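Skarnbridge Opens Demonstration Bench for Teaching Robots Electrical Assembly Tasks

Program lets working panel builders show a robot arm how to handle relays, sockets and other control parts
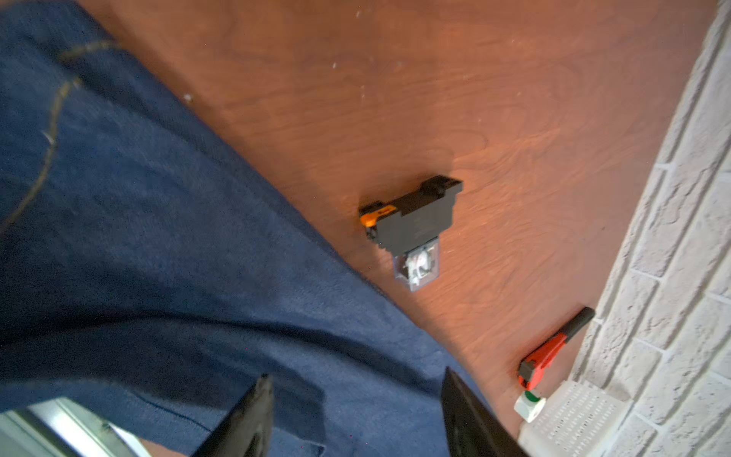 LILDEN, 20 January 2019 - Skarnbridge, a developer of automation systems for small and mid-sized manufacturers, today announced the opening of a demonstration bench at its Lilden workshop, where skilled electrical assemblers will teach robot arms to carry out the handling steps of control panel work. The bench is the first part of a joint program with Beretti, a builder of control cabinets for pumping and ventilation equipment, and the Ndung'u Technical Institute, whose students and instructors will take part in the recording sessions.

Under the program, an assembler performs a task through the robot in one of two ways. In hand guiding, the operator holds the arm and moves it through the job directly. In remote control, the operator works from a seat beside the bench with a pair of hand controllers and watches the view from a small camera mounted near the gripper. In both cases the system records the motion of the arm, the opening and closing of the gripper fingers and the camera view together, so that each demonstration can later be used to train the robot's control software.

The first group of tasks concerns plug-in relays and the sockets that hold them. Operators will demonstrate how to approach a socket lying at an angle, how to grip a relay by its housing, and how to seat and remove it without placing strain on the pins or on the retaining clip. These steps take an experienced assembler very little time, but they have been difficult to program by conventional means. Parts seldom arrive in the same position, and clear plastic housings are hard for many vision systems to locate.

Skarnbridge began trial recordings in November. Since then, operators have completed 2675 demonstrations over 62 working sessions. The company reports that recordings made by remote control have shown more even speed near the point of contact, while hand guiding has been quicker for new operators to learn. Both methods will remain in use, and operators may choose between them for each task.

The sessions are deliberately not held under laboratory conditions. Work surfaces, lighting and the placing of tools are changed between sessions, and other items commonly found on an assembler's bench are left within reach of the arm. Skarnbridge expects this variety to help the trained software cope with the ordinary disorder of a working shop - a point on which Beretti's production staff advised during the planning of the program.

Beretti will supply components and assembly instructions from its current cabinet range and will make experienced panel builders available for two days each month. The panel builders are paid at their normal rate while recording. Any demonstration may be withdrawn by the operator who made it within 10 working days, and no names are stored with the recordings.

The Ndung'u Technical Institute will include the bench in its second-year course in industrial electrical work. Students will learn to operate both control methods, to review their own recordings and to mark those in which a part was dropped, gripped badly or placed in the wrong direction. Unsuccessful attempts will be kept in a separate group and used to test whether the software can recognize an error.

Later stages of the program will add terminal blocks, push buttons and the fitting of covers to cable trunking. Wiring itself, including the stripping and routing of conductors, is outside the present agreement. The partners will consider it once the results of the relay work have been reviewed.

Manufacturers and training centers wishing to visit the bench may apply in writing to the Skarnbridge program office in Lilden. Visits are limited to small groups and include a supervised session with the hand controllers. No previous experience with robots is required.

About Skarnbridge

Skarnbridge designs and installs automation systems for electrical, mechanical and packaging work. The company's workshop and offices are located in Lilden.

Media inquiries: Skarnbridge Press Office, Lilden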